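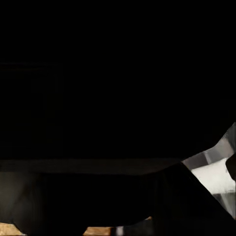 Figure 2. Simulated view at the gripper. A finger covers most of the lower part of the view; the lit surface is visible only to the right of it.

4.2 Rules for accepting simulated camera views

Before this work, the Erley cell and the Rudari cell each had their own habits for placing cameras in simulation. Views were accepted if the task could be completed with them. This made it hard to compare results between cells, and it let poor views stay in use for a long time. We replaced these habits with a short set of written rules, which are given in full in Appendix B and summarized here.

The first rule concerns occlusion by the robot itself. A gripper finger may enter the view, and at close range this is often unavoidable, but the work surface must remain visible on at least one side of it. Figure 2 meets this rule in the narrowest sense. The finger spans almost the full width of the view, and apart from the bright area on the right, the surface beneath shows only as small tan patches along the bottom. Two reviewers passed a view of this kind and a third rejected it. We therefore treat such views as borderline and require a second camera before they can be used for any reported trial.

The second rule concerns lighting. Large areas with no usable detail must be noted in the scene record, along with the light settings that produced them. In Figure 2 the upper two thirds is nearly uniform black, with only faint rectangular outlines toward the upper left. A view like this can still be used for close work, but it should not be used to check clearance behind the gripper. The same rule applies at the other extreme. Where a surface renders close to pure white, the reviewer must confirm that object edges against it can still be found.

The third rule concerns objects at the border of the view. An object that is only partly visible, such as the dark rounded one at the right edge of Figure 2, must not be labeled from that view alone. Its label has to come from the scene file or from another camera.

Reviews were carried out by staff at Turcotte who had not built the scenes. Zachary Arsenault kept the review log and settled disagreements. Of the 18 scenes submitted from the Bollitport library, 5 were returned for changes, most often under the lighting rule. Scene records written before 28/06/2019 did not include light settings and were left out of the review. Reviewers were asked to record a reason for every rejection and to name the rule by number.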